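Course handout, unit 4: Comparing grippers on thin-walled objects
Lab course Practical Manipulation, Cokham workshop
Prepared by Kinga Csonka, with corrections from Mohit Lodhi

Please read these notes before the Thursday session. You will work in pairs, and each pair will test two sets of fingers on the same arm. The arm, the controller and the wrist camera stay the same during the whole comparison. Only the fingers change. If you change anything else, write it on the log sheet, even when it seems unimportant to you.

1. Why thin walls

Last year we used blocks and cans. Every finger we own can hold a block, so the results were nearly equal and the reports were boring to read. A divided tray is harder. The gripper has to find a narrow edge, put one finger on each side and close without pushing the whole tray across the table. Small errors in position, which a soft block forgives, become visible at once.

2. The two sets of fingers

Set A is the hard parallel pair from the Zirnorero kit. The inner faces are flat and the closing position repeats very well. Set B is the padded pair which Svend Ladefoged made for this course. The pads give way a little under load, so the contact area grows when the force grows. Set B is also wider, and this matters in small compartments. Before you start, open and close each set 10 times without an object and look for play in the joint.

3. Approach to the divider

Bring the arm to the waiting position over the tray, then go down slowly. Use the wrist camera to line up with the top edge of the divider and not with the outer rim, because the rim can be outside the view when you are close. Shiny plastic gives bright spots under the lab lamps. Anatole Gilbert lost a good part of an afternoon to an edge detector that followed such a spot, so please lower the exposure first and tune the detector after that. 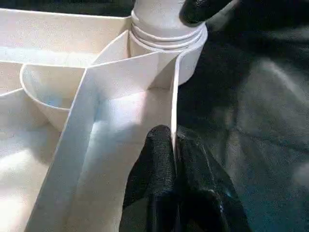 Why do we close the fingers in position mode first and change to force mode only after contact?

In force mode the controller drives the fingers until it measures the force you asked for. If there is nothing between them yet, they speed up, and the first touch is a small hit. A thin wall bends or jumps away from this. In position mode the speed is limited, so the touch is gentle, and after it you can raise the force in steps.

4. Procedure

Set the force limit to the lowest step in the controller menu.
Move to the waiting position and save a camera frame.
Go down, close in position mode, and stop at the first contact signal.
Change to force mode and raise the force one step at a time.
Lift slowly, hold, and put the tray down again.
Save a second frame before you open the fingers.

Do 18 trials with each set. Do not repeat a failed trial in order to replace it. A failed trial is a result and it belongs in the table.

5. What to write down

For each trial note the finger set, the force step at which the tray was held, and the type of failure if there was one. We use three types: slip, tilt and collision. If the tray turns around the grip point but does not fall, this is a tilt. Géza Kozma has asked that you also note where along the divider you gripped, measured from the nearest corner. Two walls that meet support each other, and a grip close to the corner can look better than the fingers deserve.

6. Report

Two pages, one table and one plot. Compare the sets at the same grip distance, otherwise the comparison says little. The raw logs go into the Tunus folder under your pair number. Spare pads are in drawer 91, and the key is with Mohit.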